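홈 | 제품 | 자료실 | 고객지원 | 내 티켓 | 로그인

티켓 #633: 양손 시연 녹화 후 오른쪽 그리퍼 궤적이 중간에 튐
상태: 해결됨 / 분류: 시연 수집, 핸드헬드 그리퍼 / 접수: 2020년 5월 20일

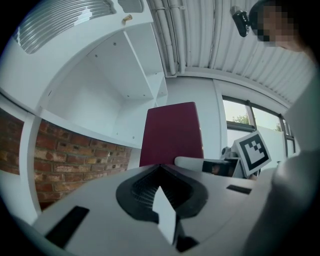
문: 시연 녹화를 시작하기 전에 매번 두 그리퍼의 시각 동기를 다시 맞춰야 합니까?
답: 전원을 껐다 켠 경우와 배터리를 교체한 경우에만 다시 맞추면 됩니다. 같은 세션 안에서 녹화만 멈췄다가 다시 시작할 때는 기존 동기값이 유지됩니다. 동기값은 세션 폴더의 sync 로그에서 확인할 수 있습니다.

[접수 내용]
Eruris 핸드헬드 그리퍼 한 쌍으로 양손 시연을 녹화하고 있습니다. 작업은 컵을 한 손으로 잡고 다른 손으로 받침에 옮기는 것입니다. 녹화한 에피소드는 61개이고, 그중 4개에서 오른쪽 그리퍼의 위치가 순간적으로 튑니다. 왼쪽은 전부 정상입니다. 튄 뒤에는 원래 궤적으로 돌아오지 않고, 어긋난 상태가 에피소드 끝까지 이어집니다. 이 상태로 Zeler 학습 변환기에 넣으면 해당 에피소드에서 "pose discontinuity" 경고가 나오고 변환이 중단됩니다.

환경
- 수집 프로그램: Zeler 리코더, 기본 설정
- 장소: Jaltdale 작업실, 창문 있는 방
- 로봇 쪽 재생은 아직 하지 않음

시도해 본 것
- 리코더 재설치: 변화 없음
- 저장 장치 교체: 변화 없음
- 좌우 그리퍼를 바꿔 들고 녹화: 이번에는 왼손에 든 쪽이 튐

[지원팀 답변 1]
좌우를 바꿨을 때 증상이 그리퍼를 따라갔으므로 수집 프로그램보다는 그리퍼 자체 설정이나 카메라 쪽을 먼저 보겠습니다. 다음을 보내 주십시오.
1. 문제 에피소드의 원본 영상과 IMU 로그
2. 그리퍼별 보정 파일
3. 카메라 노출 설정값(자동인지 고정인지)
4. 맵 작성 영상. 시연 전에 방을 한 바퀴 돌며 찍은 것이 필요합니다.

영상은 압축을 다시 하지 말고 원본 그대로 올려 주십시오. 메신저로 보내면 IMU 데이터가 빠집니다.

[고객 회신]
파일 올렸습니다. 노출은 양쪽 다 자동입니다. 보정 파일은 출고 때 받은 것을 그대로 쓰고 있습니다. 맵 작성 영상은 왼쪽 그리퍼로 찍었고, 오른쪽은 그 맵을 불러와서 씁니다.

[지원팀 답변 2]
로그를 확인했습니다. 원인은 2가지입니다.

첫째, 오른쪽 그리퍼의 보정 파일 안에 있는 시리얼이 실제 기기와 다릅니다. 다른 기기의 렌즈 파라미터가 적용되어 있었습니다. 평소에는 오차가 작아서 드러나지 않지만, 특징점이 줄어드는 구간에서는 추적이 끊깁니다. 문제 에피소드는 모두 그리퍼가 무늬 없는 벽 쪽으로 향하는 구간에서 튀었습니다.

둘째, 추적이 끊긴 뒤 재위치 추정이 꺼져 있었습니다. 그래서 어긋난 위치에서 그대로 이어졌습니다. 리코더 기본 설정은 꺼짐입니다.

조치 순서
1. 자료실에서 오른쪽 그리퍼 시리얼에 맞는 보정 파일을 받아 교체합니다.
2. 리코더 설정 > 추적 > 재위치 추정을 켭니다.
3. 노출을 고정으로 바꿉니다. 창 쪽을 향한 상태와 실내를 향한 상태를 모두 확인하고, 창 쪽에서 하얗게 날아가지 않는 값을 고릅니다.
4. 맵을 새로 만듭니다. 그리퍼를 천천히 움직이고, 시연 중에 카메라가 향할 방향은 모두 한 번씩 담습니다.
5. 양손 시연을 짧게 녹화해서 두 궤적의 상대 거리가 유지되는지 봅니다.

그리퍼의 마커는 손이나 소매로 가리지 마십시오. 마커가 가려지면 상대 위치 검사가 생략되고 오류 없이 저장됩니다.

[고객 회신]
순서대로 했습니다. 3번까지 하고 녹화했을 때는 한 번 더 튀었는데, 맵을 새로 만든 뒤로는 같은 증상이 없습니다. 기존 에피소드는 버려야 합니까? 다시 찍으려면 시간이 꽤 걸립니다.

[지원팀 답변 3]
원본 영상과 IMU 로그가 남아 있으면 새 보정 파일로 궤적만 다시 계산할 수 있습니다. 리코더에서 세션 폴더를 열고 "궤적 재계산"을 실행하십시오. 기존 맵 대신 새 맵을 지정해야 합니다. 가구 배치가 그때와 달라졌다면 기존 맵 영상으로 맵부터 다시 계산하는 편이 낫습니다. 재계산 후에도 경고가 남는 에피소드는 제외하십시오. 잘라서 쓰는 것은 권하지 않습니다.

[고객 회신]
배치는 그대로여서 새 맵으로 돌렸습니다. 경고가 나던 것 중 하나만 남았고 그것은 제외했습니다. 변환기도 끝까지 통과했습니다. 닫아 주셔도 됩니다.

[내부 메모]
보정 파일 시리얼 불일치 시 경고를 띄우는 기능을 요청함. 7월 배포 목록에 올림. 재위치 추정 기본값 변경은 검토 중.

티켓이 종료되었습니다. 같은 문제가 다시 생기면 이 티켓 번호를 적어 새로 접수해 주십시오.

관련 티켓
- 그리퍼 손가락 열림 폭이 로그에 0으로 기록됨
- Hồ 원격조종 암에서 손목 축만 늦게 따라옴
- 맵 불러오기 후 높이 방향이 뒤집힘
- 시연 에피소드 이름을 한꺼번에 바꾸는 방법
- Zeler 변환기에서 한쪽 손 데이터만 내보내기

이 사이트는 로그인 유지와 방문 통계를 위해 쿠키를 사용합니다. 계속 이용하면 쿠키 사용에 동의하는 것으로 간주합니다. [동의] [설정 변경]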